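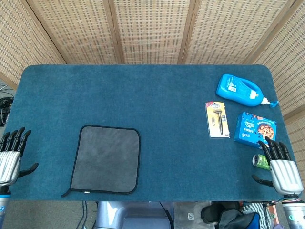

Bench practice for two-handed work: revised rules now in force

The revised bench rules for two-handed manipulation work replace the draft that went out in September. They apply to every station where a humanoid upper body handles household goods on a table, at both the Bollura and Cesau sites. Stations doing single-arm work stay on the old sheet until the next revision.

The revision was prepared by Vy Khúc, with a review of the stopping rules by Ionuț Husar. It draws on the session log for the draft period, which holds 2,389 recorded episodes. Of these, 462 were rejected at review. The largest single cause was an object set that did not match the one written on the session sheet. Grasp failures were a smaller group, and most of those episodes were kept, as a failed grasp that is labeled correctly is still usable.

1. Object sets

An object set is now fixed for the length of a session. It must include at least one rigid container, one flat or flexible item and one item in retail packaging. A pump bottle, a folded or flat cloth, a carded razor, a box of cookies and a drink can make an acceptable set. Objects are entered on the session sheet by type, main color and packaging state. "Bottle" alone will be sent back. "Blue pump bottle, lying on its side" will be accepted.

Blades stay in their sealed card. If the plastic shell on a carded razor splits or lifts, the item leaves the set and the session sheet is closed. Do not tape it and carry on. Drink cans may be full or empty, but the sheet must say which, and a can may not change state during a session. Dented cans are allowed if they were dented at the start.

2. Surface

Tables used for this work carry a short-pile covering with no loose edges within reach of the fingers. Hard bare tops are no longer accepted for round objects. Vacuum the pile before the first session of the day. Lint from microfiber cloths collects in the finger joints, and the Humeck service notes ask for the joints to be brushed out after each day of cloth work.

Screens or dividers behind the table should be plain or carry a regular pattern. They must stand free of the table. A divider that has been moved during a session is treated as a change of station and needs a new sheet.

3. Starting pose

Both hands start over or on the work surface, left hand in the left half and right hand in the right half, with the thumbs turned inward. An object may lie within the reach of the closed fingers at the start, but the sheet has to record it. The draft required a clear space around each hand. That rule was dropped, as it led operators to place everything along the back edge and gave a very narrow range of approaches.

4. Cables and floor

Cables on the table stay off the covering and behind the line of the wrists. Cables that hang below the table edge must have enough slack for the full reach of the arm and must not cross the operator's path. Spare objects, bags and clothing may be kept at floor level near the station if they are outside the sweep of the arms and the base. This point drew the most comments on the draft. The Cesau group asked for an empty floor. The reviewers did not adopt it - their stations are larger than the ones at Bollura, and the sweep limit covers the actual hazard.

5. Stopping

The operator stops the session when:

a finger closes on packaging and does not release on command
a cable touches either hand
any liquid reaches the covering
a person reaches over the table while the arms are powered

After 3 stops in one session, for any mix of causes, the station is taken out of use until it has been checked and the check is signed. A restart without a signature voids the whole session, including the episodes recorded before the first stop.

6. Grip force

The default limit for thin-walled cans and cardboard is unchanged. Operators who need a higher limit for the pump bottle should file a request with the object type and the planned grasp. The Mac Carthaigh tool for setting limits now logs every change, so there is no need to copy the value onto the sheet by hand.

Fingers and wrists are to be inspected every 2,000 grasps, counted by the controller and not by the session sheet. Look for wear at the fingertips, play in the thumb and exposed wire near the forearm joint. Report exposed wire the same day.

Old session sheets can be used up until 22/12/2018. Sheets in the old format received after that will be returned. Comments on sections 3 and 4 are still open and go to Vy Khúc - please quote the section number and the station.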